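Section 3: Oiling and Waxing Your Vorkberg Sideboard

Read this section once before you open the tin. You will be tempted to open the tin first. The tin has been opened first by most of the people who write to us.

What you need

Vorkberg Hard Oil (the small can, not the large one, which is for floors)
Dramani paste wax
Sanding pad, fine
Lint-free cloths, more than you think
A metal container with a tight lid, half filled with water
Gloves

Old T-shirts count as lint-free cloths if they have been washed many times. New T-shirts do not, and towels never will.

3.1 Preparing the surface

1. Take out the drawers and number them on the back in pencil. They look identical. They are not identical, and drawer 2 will let you know it.

2. Remove the handles and put the screws in a cup. Put the cup somewhere other than on top of the sideboard.

3. Sand lightly with the grain. On the side panels the grain runs from top to bottom, so your arm does too. On the top it runs left to right.

4. Vacuum off the dust with the brush attachment, then wipe with a barely damp cloth. Leave the piece alone until it is dry to the touch.

NOTE: If you sand across the grain you will see nothing wrong until the oil goes on. Then you will see all of it.

3.2 Applying the oil

1. Stir the can with a flat stick. Shaking it makes bubbles, and the bubbles end up on your furniture.

2. Pour a little onto a folded cloth and start on the back panel. If you are going to learn something, learn it there.

3. Work in long strokes along the grain, one panel at a time. Do the sides before the top.

4. Wait 13 minutes, then wipe off whatever has not soaked in. Anything you leave will turn sticky and stay that way through several holidays.

5. Let the first coat dry for 19 hours with a window open. Apply a second coat the same way, using less.

CAUTION: Oily cloths can heat up and catch fire by themselves. Put used cloths straight into the metal container, under the water, and close the lid. Do not leave them balled up on the bench, in a trash bag, or in your pocket.

Color varies from board to board, and oil makes the difference stronger. Lighter and darker bands side by side are normal for this finish, and we do not exchange panels on account of them. Adwoa Dogbe in our service department has a polite letter about this and would be pleased not to send it again.

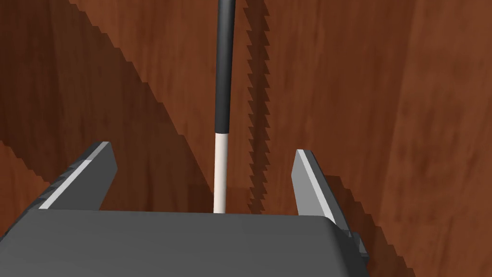

Fig. 3-2. Reddish-brown wood with lighter and deeper bands.

3.3 Waxing

Wax is optional. It gives a softer shine and makes water rings a little slower to form, though no wax has yet beaten a determined houseguest with a cold drink.

1. Wait until the second coat of oil no longer smells. In March, in an unheated garage, this can take much longer than you would like.

2. Rub on a thin layer of wax with a clean cloth. If you can see the wax, it is too thick.

3. Buff until the cloth glides. Change cloths when it stops gliding.

4. Refit the handles. Hand-tighten only -- the power driver is faster at this and also faster at stripping the threads.

5. Put the drawers back in the order you penciled on them.

NOTE: Do not wax the drawer runners. Use the Dreltus runner stick from the accessory bag, one pass on each side.

Repeat the wax when the top starts to look dull. For scratches deeper than the finish, go to Section 4.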